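Monday shift at the snack table
Ostdale, 03/04/2023

The packing supervisor at Koskela has worked in the same building for longer than the building has had heating. She has outlasted two owners, one rebrand and a suggestion box. Automation, when it came, did not frighten her much.

"They told us the robots were coming in August," she says. "Then August came and what we got was a slideshow."

Koskela fills gift baskets and party bags with candy and snacks, 2000 of them in a quiet week. The company that is meant to automate the job, Garex, began by asking the packers to do it with grippers in their hands. A person squeezes, two fingers close on a packet, and the motion is recorded so that an arm can one day copy it. Six of the 42 packers signed up for the first round.

"I thought, fine, I've been picking up candy since school," she says. "First morning I dropped the same bag nine times. My granddaughter would have been quicker with salad tongs."

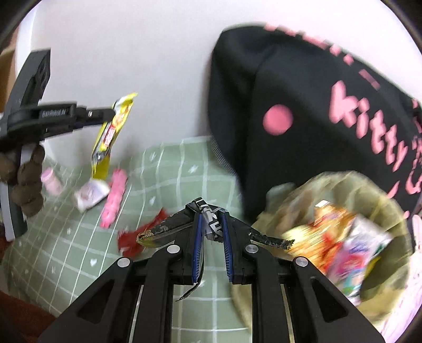

She did get better, and is a little annoyed at how much she enjoys it. Slippery wrappers are the worst. Anything long wants to be taken across the middle, and small bottles roll away if you come at them too fast. She had never put any of this into words before, and now an engineer half her age writes it down and nods.

Does it bother her to be teaching her replacement?

"Ask me after lunch," she says, and then answers anyway. "I trained my last three bosses too. None of them could fill a basket either."

Pay was the real argument. The first offer was the normal packing rate, and the packers pointed out that normal packing doesn't make your thumbs ache. They now get a supplement and a break every hour, plus a written promise that recording hours count toward seniority. The promise is taped up next to the time clock, where she can keep an eye on it.

The arms themselves, built by Jasico, are still in crates at the end of the hall. People have started hanging their coats on them.

"Best coat rack we've had," she says. Her break is over, and she goes off to find her gloves.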